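# Skemau Berth Emissions Data Card

3 min read

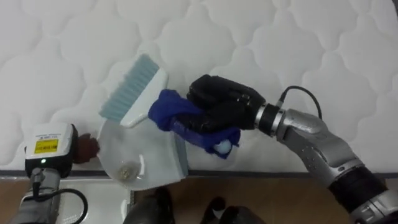 *Dustpan and hand brush on a quilted mattress.*

## Summary

The Skemau dataset records shore power use and generator running hours for leisure yachts berthed at two marinas, Arkcombe and Danden. It was compiled to help harbour authorities plan electrical supply at visitor berths and to compare fuel burned in port with fuel burned under way.

## Contents

The release covers 136 yachts over 7 months, beginning in March. Each row describes one stay and contains:

- `berth_zone`: area of the marina, without the berth number
- `length_band`: overall length of the yacht, in bands
- `shore_kwh`: metered electricity drawn during the stay
- `gen_hours`: generator hours declared by the captain
- `crew_aboard`: yes, no or not stated

Stays of less than one night are excluded. Blank cells mean that no return was received and should not be read as zero.

## Collection

Meter readings were taken from the pedestals on arrival and departure. Generator hours were taken from a paper form, which crews handed in at the harbour office. Forms from Danden were entered by hand and checked once against the originals.

Pedestals at Arkcombe are rated at 200 amps. Larger yachts sometimes drew from two pedestals, and these readings have been added together.

## Known limitations

Declared generator hours are likely to be lower than true hours. Sailing yachts are under-represented at Danden. The data should not be used to rank individual vessels or owners.

## Access and contact

Files are supplied as CSV under the Hadgu research licence. Requests for corrections should be addressed to Nabil Abou Jaoude, data steward, quoting the row identifier.

Last revised: Sep 21, 2021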